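Cenden Scalp Serum: Frequently Asked Questions

How much should I apply?
Two full droppers per application, parted through the hair and pressed into the scalp with the fingertips. Using more does not speed up the effect and leaves a residue at the roots.

Do I apply it to wet or dry hair?
Towel-dried hair is best. On dry hair the serum spreads less evenly. Do not rinse it out.
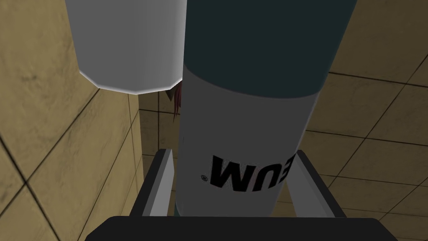
How long does one bottle last?
Used once a day, a bottle lasts 56 days. If yours runs out much sooner, check that the dropper is being filled to the line and no further.

Can I use it with other Cenden products?
Yes. Wash with the Cenden shampoo first, apply the serum, then use the styling cream on the lengths only. Leave 2 minutes between the serum and the cream.

Is it suitable for coloured hair?
Yes, but wait until the day after colouring. The serum contains alcohol and may sting freshly treated skin.

Does it contain fragrance?
The standard serum does. The unscented version was added to the range in January and is otherwise the same formula.

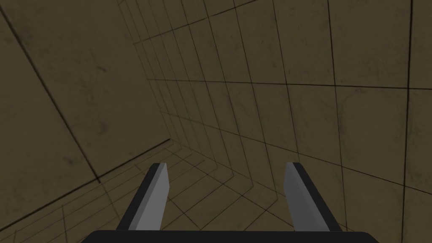 How should I store it?
Upright, with the cap closed, away from direct sunlight. A slight yellow tint in older bottles is normal. Cloudiness is not, and the bottle should be thrown away.

My scalp is itching. What should I do?
Stop using the serum and wash the scalp with plain water. If the itching continues, speak to a pharmacist and take the carton with you.

Who answers product questions?
Nuanchan Paisan handles formula and ingredient queries. Orders and returns go to Aidan Gilmartin. Please quote the batch code printed on the base of the bottle.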